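Blocking a wool hat on the kitchen bench

Quick one tonight, the beanie for Dad is still damp and I want to get this down before I forget what I did.

Blocking first. People skip it on hats and then wonder why the crown puckers. Don't skip it. Ten minutes of actual work, the rest is waiting.

Fill the sink with cool water, squirt of wool wash. I use Sulel, any no-rinse one is fine. Push the hat under, let the bubbles out, leave it alone for 20 minutes. No swishing. No running the tap on it either, that's how I felted the grey one last October.

Lift it out with both hands underneath. Wet wool is heavy and the ribbing will stretch if you dangle it by the brim. Squeeze, don't wring. Then roll it in an old towel and stand on it. Socks on, tiles are cold!
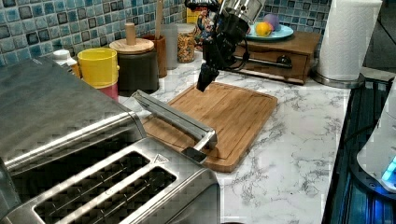 Next the shape. Balloon for beanies, dinner plate for berets. Blow the balloon up to a bit smaller than the head its going on, tie it off, sit it in a mug. Hat goes on with the ribbing scrunched up loose at the bottom. If the ribbing is stretched over the fat part of the balloon it'll dry that way and slide off over his eyes.

Tomoyo Yagi from the Kitwood knitting night uses a rolled up tea towel stuffed inside instead. Slower to dry but no popping. I've popped 2.

Colours — if you've got a dark stripe next to cream, test it. Wet a scrap of the dark, press it in a bit of white paper towel. Any colour on the towel, splash of vinegar in the soak and keep it short. The Yokoyama navy bleeds like mad. Lovely yarn otherwise. 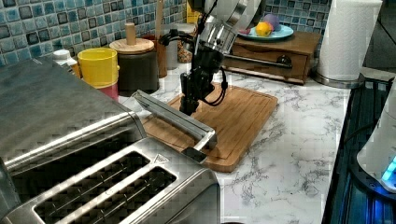 Ends. Weave them in before the soak but don't trim until its dry. The wool shifts a bit and a tail cut too close will poke out the front. Leave a thumb's width, snip later.

Drying. Away from the heater, away from the sun. Overnight for 8 ply, longer for anything chunky. Turn the whole mug round in the morning so the back gets some air. Inside of the crown is always last, stick a finger up there and check befor you wrap it.

Pompom goes on after, never before. Tie it through a button on the inside so it comes off for the next wash.

Leftovers — weigh what's left of the ball and write it on the band. Future you will want to know if theres enough for a second hat. 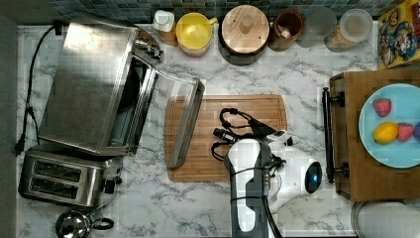 Kitchen bench from above, toaster oven door open over the board.

Mittens next, same soak, no balloon. Will post when I've worked out the thumbs.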